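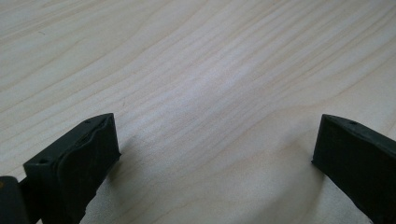
Kemeo Adds Pale-Finish Board Line at Tomar Plant

TOMAR, 20 January 2018 – Kemeo, a supplier of interior panels and furniture components, has added a light-tone board line to its Tomar plant. Commercial deliveries to distributors will begin in May.

The line is sold under the name Flalinden and comes in two thicknesses. Boards are supplied sanded, with a matte sealer applied on both faces. Edges are left untreated so that joiners can cut to size before banding.

Installation of the new press and sanding equipment was managed by Armindo Cunha, plant engineer. Trial production covered 2,245 boards. Flatness was measured after storage for 23 days in a humidity-controlled room, and boards outside tolerance were returned for re-pressing.

"Most of the work went into the sealer," said Nisha Rathore, head of product development. "Pale surfaces tend to yellow under shop lighting. We changed the curing temperature twice before the color held."

Druscombe, a distributor of joinery materials, will stock the full range and handle sample requests. The minimum order is 140 boards per thickness. Mixed pallets are available by arrangement.

Data sheets covering moisture content, screw retention and sealer coverage can be requested from the Kemeo technical desk.

Press contact: Mwajuma Mbwambo, Kemeo Communications
Trade inquiries: Gonçalo Salgado, Druscombe Sales Office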